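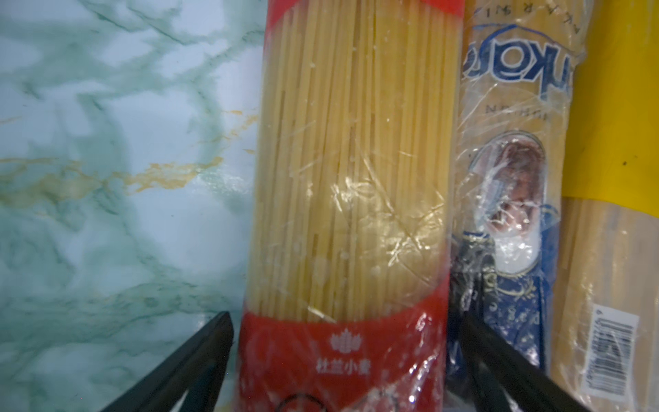 Dried spaghetti next to the marble pattern. The white characters on the red band say 杜兰小麦, durum wheat.

Hi, and welcome to Stedska! I'm Maarten Dierckx, I own the shop, I write the labels and I'm the one who picks up the phone if you call before lunch. We sell dried pasta, noodles, flour, beans and a few jars of things I can't stop eating, and we've got 143 kinds of pasta on the shelves right now (I counted for this page, and then counted again because I got a different number the first time).

I grew up in a house where there was one spaghetti. It lived in one tall jar and when the jar was empty you bought more of it. Then I spent a few years working in the back of Oyelaran, a wholesale place that brought in dry goods from all over, and I found out how many people in how many countries were making long thin noodles out of durum wheat, all of them a little different! Some cook up firm and stay firm. Some go soft if you so much as answer the door. I started bringing packages home, my kitchen cabinets gave up, and I opened the shop in July with 29 kinds and a borrowed scale.

We keep spaghetti standing up. People ask me about it all the time. Lying down, the packages slide over each other and you end up pulling out the bottom one and having the rest land on your feet, and the ends get snapped. Standing up in a row, they hold each other in place, and you can see the strands through the plastic, and I like looking at the color. Some are a pale cream and some are closer to gold. If you're shopping for the first time, take two packages with different colors, cook them on the same night in two pots and see which one your family finishes first. It's a cheap evening and you'll learn more than I could tell you at the counter.

Labels come in whatever language they come in. If you can't read one, ask! I keep a binder by the register with a sheet for every package we carry: what it's made from, how long I cook it (usually a minute less than the maker says), and what I put on it. The binder is at 225 pages and has tomato sauce on a good many of them. You're welcome to flip through it, and if you disagree with my cooking times, write yours in the margin. Plenty of people have.

Our best seller changes with the weather, but the house blend of chili and sesame from Handorero goes out the door all year long. The flour comes from Vatby, in big paper sacks, and we weigh it out while you wait. Bring your own container if you like, any size, as long as it's clean and has a lid.

We also run a pasta night once a month at the long table in the back. I cook, you eat, somebody always brings a dessert. There's no charge for the pasta but please put your name on the list so I know how much water to boil. Almost 700 plates have gone across that table so far, and I've washed most of them.

If you're looking for a shape we don't have, leave a note in the box by the door. Draw it if you don't know the name. I've tracked down some odd ones that way, and I'm still working on the little one that looks like a bent button, so if the person who drew it is reading this, please come in and tell me where you ate it.

Page updated April 14, 2025.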